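Ticket 919: Right handheld gripper loses tracking when the wrist turns over
Opened by: Souad Fahmy
Assigned to: Baltasar Maldonado
Status: Open
Related: 921

Souad Fahmy
We are comparing the Hurenetti fingers with the Akyol set on the handheld pair. The brush-into-cup task runs fine on the left unit. On the right unit the pose drops out for a few frames whenever I tip the brush handle down. 4 of the last 98 takes had to be thrown away.

Baltasar Maldonado
Which fingers were on the right unit for those 4? Also check the cable strain relief at the grip.

Souad Fahmy
Akyol on all of them. Reseated the cable, no change. Swapped to Hurenetti on Saturday and got one more dropout, so I don't think it's the fingers.

Baltasar Maldonado
OK. Load the Plostari calibration from 921 on the right unit only and repeat the task at half speed. Leave the left one as it is. Attach the log even if it comes out clean.

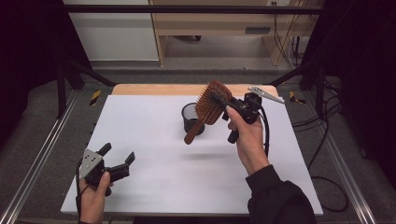
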